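Teleop basics: recording a plate-to-rack demo

Updated 22 Jun 2025, Brinbridge kitchen setup

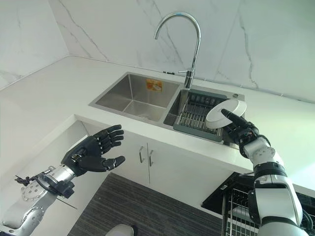
Short version for people starting on the Latine rig. Read it once before you put the gloves on. I wrote most of this in October and have been patching it since, so some of it is blunt.

Before you start

Home both arms. Wait for the two tones, not one. One tone means only the left side is up and you'll get a lurch when you engage the right.

Zero your own hands too. Palms flat, fingers together, hold for five seconds. Skip this and the thumb will drift all session. You won't notice untill you try to pinch something.

Rug flat, cabinet doors shut. Dish rack sits in the right basin, pushed all the way back. If the rack slides in the middle of a take, scrap the take.

The grab

Plate goes on edge. Come at it from the side, fingers on one face, thumb on the other, and close slow. Grip force on 2 for stoneware, and leave it there — people crank it up when they get nervous and then the plate pops out like soap.

Don't grab by the rim only. Get some of the flat part. A rim grip looks fine until you rotate the wrist.

The move

Lift first, then go across. No diagonals. You want daylight between the bottom of the plate and the tines before you go sideways. Faucet is right there between the basins, spout leans over the left one, so keep the right arm on its own side.

Left hand: park it open over by the left side and forget it. Relaxed, not a fist. If you let it wander, the policy learns the wandering. We lost a whole batch at the Brarkuldale site to this.

The drop

Stop above the slot. Pause one beat. Line the plate up with the gap by turning the wrist, not the elbow. Then straight down until you feel the buzz, open the fingers a little, back out the way you came in.

Don't let go early. Don't shove either. If it's sitting on top of a tine, go back up and try again, that's a perfectly good demo. Recoveries are useful, tag them "retry" and keep them.

Saving

Left pedal keeps, right pedal tosses. Seven good takes per plate position, then move one slot over. Take a break after two positions, your wrists will thank you.

Toss it if: the plate touched the faucet, you talked to someone halfway thru, the video stuttered, or the left arm moved more than a twitch.

Known problem: wrist cable on the left arm can snag when you home from a low pose. Raise the arm first, then home. The Nguyen mount is supposed to fix it, parts are on order.

Next page: bowls. Same idea, worse grip.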